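Care of Surfaces, Unit 5: Pale Tabletops and the Cleaning Claims Made for Them
Porklow Evening Program
Handout for August 7, 2026

Read this before the session and bring a dry cloth. The sheet replaces the one from March, which took the makers' leaflets too much at their word.

Most of what gets said about cleaning light wood comes from people selling something to put on it. Biltell sells a soap, Grokiner sells an oil, and both leaflets tell you to treat the table every week. Neither explains what goes wrong if you don't. I have asked and am still waiting.

Start with looking. Stand so the light runs low across the top, then move to the other side and look again. Marks that vanish from one side are often in the sheen. Marks that stay put from both sides may be in the wood, or sitting on it.

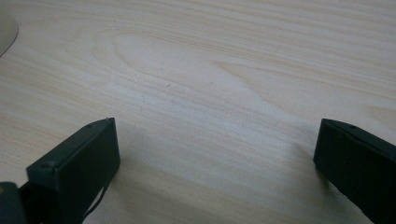 Grain gets blamed for a lot of dirt. People scrub at a tan streak for ten minutes before they notice that it runs the length of the board and has company on both sides. A long loop in the figure, with the lines crowding together and going a touch darker around its outline, is a pattern in the wood and no soap will shift it. The small greenish-brown fleck near the middle is a different matter. I would try a dry fingertip on that before opening any bottle. If a speck moves, it was a crumb or something like it, and the job is over.

Now the finish. A matte surface shows less glare than a glossy one, and for that reason it gets sold as "easy care." I have my doubts. Grease can leave a shiny patch on matte, and rubbing hard at the patch can polish the finish itself, so you end up with a second patch and think the first one has spread.

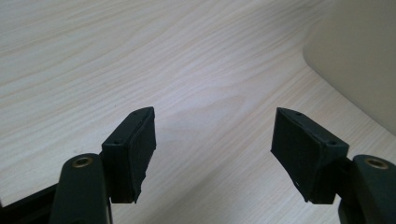

Then there is the word "whitewashed." In a catalog it can mean a thin white stain, a tinted wax, or a printed surface with no wood in it at all. These don't all take water the same way. The Wei price list has 2564 as the item number for its whitewashed top and says nothing about what the coating is. Ask the shop in writing. If they can't tell you, treat it as the most delicate of the three.

What to do, in order:

Dry cloth, along the grain.
Barely damp cloth, wrung out twice.
Dry again straight away.
Plain mild soap, only on the mark, and only after a test on the underside.

Leave oil off until you know what the finish is. Wax over an unknown coating is a guess too.

For discussion: pick one claim from either leaflet and work out how you would check it at home with two cloths and a week. Write down what result would change your mind.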